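Ticket 208 — bench label printer drops off network, prints blank every few labels
Site: Prurkomora, back workroom
Opened by: Yevdokiia Koval
Status: open, waiting on part
Opened: 2025-04-03

Reported:
Label printer on the back workroom shelf goes offline several times a day. Comes back if you power cycle it. Separate problem maybe, or maybe same one — every so often it feeds a blank label and then the next one prints shifted down, so the top line of the address lands in the middle and the zip code is gone. Shipping is reprinting by hand. Please look at this before the Hennessy order goes out, it's a big one and all of it needs labels.

Model is the Huko desktop thermal, the older one with the latch on the left. Plugged into the wall by ethernet, not wifi. Shared from the Cesik print server to the packing desk and to the office.

First look:
Printer was offline when I got there. Power light solid, network light off. Did not touch anything, went to the server first. Queue had 13 jobs stuck, oldest one from early morning, all from the packing desk. Cleared the queue, restarted the print service. Printer still offline. So not just the queue.

Power cycled. Network light on, printer back, printed config label fine. Address on the config label was NOT the one in the server port settings. Server had the old one ending in 6, printer picked up one ending in 9.

So it's on DHCP and somebody thought it was static. Or it was static and got reset. Office says there was a reset in the winter when it was chewing labels, no notes on that anywhere I can find.

Updated the server port to the new address. Test page from server OK. Test from packing desk OK. Test from office — nothing, then everything at once a minute later. Left it.

Same afternoon:
Offline again. Power light on, network light off. This time I pulled the cable and reseated it at the printer end and the light came back without a power cycle. So address thing was real but not the whole story.

Clip on the plug is broken off. Cable sits in there by friction. Every time somebody opens the lid to change the roll the whole printer shifts back and the plug backs out a hair. Asked packing how often they change the roll, answer was "when it runs out", ok.

Swapped cable for a new one with a good clip. Clicks in. Shoved the printer around a bit, light stays on. Zip tied the slack to the shelf leg so nobody can drag it.

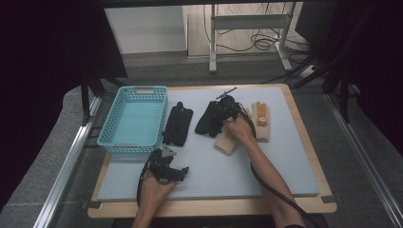
NETWORK SIDE

Reserved the address on the router so it stops wandering. Used the one ending in 9 because the server is already pointed at it now. Wrote it on tape and stuck the tape on the underside of the lid.

Office delay: office PC was not going thru the server at all. It had its own direct port left over from before, pointed at the old address, plus the shared one, both with the same name. Somebody picks whichever is on top. Deleted the direct one. Office prints right away now, tried it six times with the lid opened and closed in between.

Also turned off SNMP status on the server port, it was marking the printer offline when it wasn't. Known thing with these older Hukos in our experience. If it ever shows ready when it's really unplugged, that's why, check the light and not the screen.

BLANK LABELS

Not fixed by any of the above. Still getting a blank, then a shifted one.

Tried in order:
Label size in driver. Was set right on server, wrong on packing desk (desk had its own defaults saved, a quarter inch too long). Set to match. Better, not gone.
Recalibrated the gap sensor. Hold feed button until it blinks twice, let go. Fed three labels and stopped on the gap. Good for a while, then blank again.
Cleaned sensor with a swab and alcohol. Swab came off gray. Sticky stuff on the roller too, cleaned that.
New roll. Same thing.
Different brand of roll from the office cabinet. Much better, one blank in the whole test run.

Looked at the two rolls side by side. The backing on ours is darker and thicker. Sensor probably can't see the gap well thru it, especially with a tired sensor. Turned sensor sensitivity up one step in the driver utility. With our own roll, ran a short batch, no blanks. Longer batch, two blanks.

Roller is worn flat on one side, you can feel it with a thumbnail. I think that's the slip, and the sensor was making it look worse. Ordered roller. Also asked Cesik if they still have sensor boards for this one, no answer yet.

WORKAROUND UNTIL PART COMES

Use the rolls from the office cabinet for anything going to a customer. Old rolls ok for shelf tags.
Close the lid on BOTH sides, press until it clicks twice. Half latched will print shifted every time.
If you get a blank, press feed once before printing the next one. Don't power cycle, it does not help and it dumps whatever is in memory.
Don't hit print again if nothing comes out. Wait. Teh queue catches up and then you have doubles.

Reply from Yevdokiia:
Thanks, network part is good, no drops since the cable. Office is happy. We had one shifted label but the lid was half open so that's on us. Hennessy labels are mostly done, used the office rolls. Can we order more of those, there are two left. Also can the packing desk default to one copy, it keeps coming up as two.

Reply:
Copies — fixed, it was in the same saved defaults as the label size. Log out and back in on that desk to pick it up.
Rolls — not mine to order but I sent purchasing the part number off the box. If they ask, direct thermal, one inch core, the ones with the white backing. Do not let them send the dark backing again just because its cheaper.

Update:
Roller shows as backordered, supplier now says May. Leaving ticket open. Changed priority from high to normal, printer is usable. Will recheck sensor setting after the roller is in, it should go back down one step or it may start stopping early on the white rolls.

Still to do:
Fit roller, recalibrate
Sensitivity back to default
Check the other Huko up front for the same broken clip
Get the reset procedure written down somewhere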